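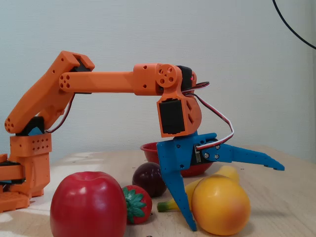

Who should keep an adult's vaccination record?

The adult should, on paper, with a copy at the doctor's office. I have held this view since I worked the front desk at the Bralusa clinic, and the past year has only made me surer of it.

Most parents can tell you where their child's shot card is. The school asks for it, the camp asks for it, and it stays in a drawer where someone can find it. Then the child turns eighteen, moves twice, changes doctors, and the card is gone. Ask a forty-year-old when the last tetanus booster was and you will usually get a guess.

At Bralusa we wrote to 400 adult patients one June and asked them to bring in whatever record they had. I was sent to the phones when people called about the letter. Many thought we already had everything. We had what we had given them ourselves, plus whatever another office had bothered to fax. One man had lived in Siltard for 13 years and had a flu shot at work each fall, and his chart with us showed none of them.
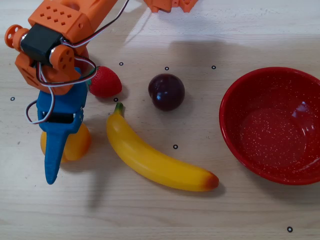

The usual reply is that computers will fix it. States do run immunization registries, and they are worth having. But an adult's entry is often incomplete, older records may never have been typed in, and a registry in one state may not share with the next. Someone who gets a first dose of a two-dose vaccine in one place and the second dose somewhere else can end up with half a record in each.

A missing record is rarely dangerous. An extra dose of most vaccines does little harm, and a doctor can order a blood test for some kinds of immunity. Still, the visit costs money and the test costs money. A nursing student who can't show proof of measles shots may have to wait for results before starting a placement. Margareta Rusu, who ran our nursing staff, used to spend part of every August on the phone about such cases, and most of those calls were to offices that had closed or thrown out their old files.
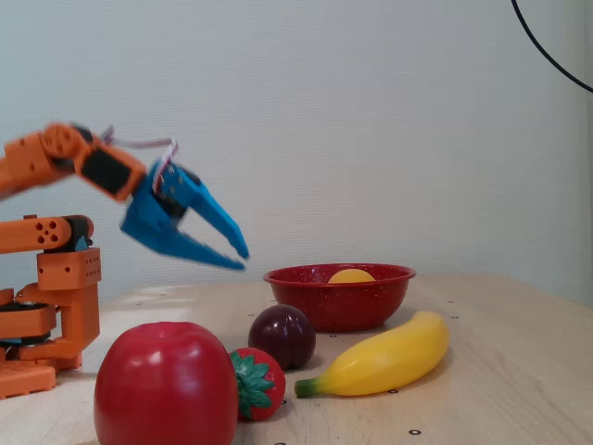
What clinics should do

Print the record at every visit where a shot is given. Put the vaccine name, the date and the lot number on it, and hand it to the patient before they leave. Ask new patients for their dates on the first form, next to allergies, and leave enough room to write them.

Sosina Ayele, a pharmacist at Royer, objects that people lose paper. They do. They also lose passwords, and a card can be copied for a few cents. She would rather see the money go into linking pharmacies to the registry. I would do both, and start with the card, which needs no new software.

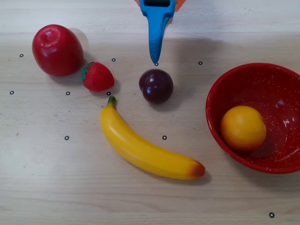 What to do in the meantime

Call your old doctor before the practice closes or changes hands. Ask your state health department what it has under your name, and under your former name if you changed it. Your high school or college may still have a form on file. Write it all on one sheet, keep it with your birth certificate, and bring it along the next time you get a shot so the new date can be added.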